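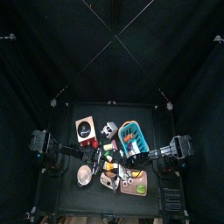
Hi Trudy, quick one on where the money's gone since April. Both arms are in and we've spent 3000 of the equipment pot, so there's 2000 left, which I'd like to hang on to for now! Mabli wants spare grippers (fair enough, she's the one running the sessions) and Rawiri is after a second set of toy food and a couple more baskets. I've asked Lerkovley for a price on the grippers and they say 8 weeks' delivery, so I'd need a yes from you fairly soon. The toys can come out of petty cash if you're happy with that.

Huia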